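Weekly Safety Walk-Through, Tidy-Up Robot, Lounge Area

Date: 6 October 2019
Completed by: Csenge Pintér
Site: Plokport, ground floor
Reason for extra inspection: right gripper failed to release on command

Hello everyone. I know this form is meant to take ten minutes and a few ticks, but after the trouble with the right gripper I wanted to go slowly and write down what I found, so please bear with me. Anything marked OPEN still needs somebody's name against it.

1. Emergency stop
Result: PASS
Pressed 2 times with the arms at rest and once with them moving. The arms held position every time and didn't sag. The button on the wall side is a bit stiff, and I'd like it looked at when the Szabó technician is next in the building.

2. Gripper release
Result: FAIL
This is the one we're all talking about. During the litter run the right gripper closed on a paper cup, carried it to the basket and then simply would not let go. The release command shows in the log at line 2542 and the fingers stayed shut for 18 seconds. Then they sprang open all at once, which gave me quite a start, I don't mind saying. A paper cup does no harm to anybody, but I kept thinking of a sleeve or a thumb. Until we have the cause, please don't reach in to free an item by hand. Stop the robot first, then reach. OPEN.

3. Finger tips and linkages
Result: PASS, with a comment
No cracks and no loose screws on either side. I did find a little fluff in the right linkage, probably from tissues, and cleaned it out with the soft brush from the Pomano kit. Whether that was the whole story I can't say yet - I'd be delighted if it were.

4. Arm cables
Result: PASS, with a comment
Please check that the slack stays clear of the wrist through the full turn. I moved each arm through its range slowly, twice over, and nothing snagged.

5. Floor and work area
Result: NEEDS ATTENTION
The litter itself is fine, it's what the robot is there to pick up. My worry is the black power cord on the right side, which curves across the carpet where people walk and where an arm might catch it. It should be run along the wall or put under a cover before the next session. I'd also ask everybody to agree on where they stand while the arms are powered, and to keep their feet well back from the cord. OPEN.
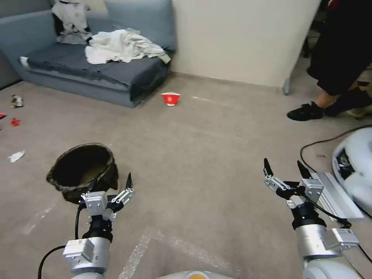

6. Waste basket
Result: PASS
Bag folded over the rim, as it should be. A bag that slips down inside gives the fingers something to catch on, so do have a look before each run.

7. Force limit
Result: NOT TESTED
The setting reads 700 on the Grukano panel, same as in March. I didn't want to test it with item 2 unresolved.

8. Return to use
Result: HOLD
Left arm only for now, at slow speed, with one person at the stop button the whole time. Thank you all for being so patient with me this week. Please add your comments underneath and initial them.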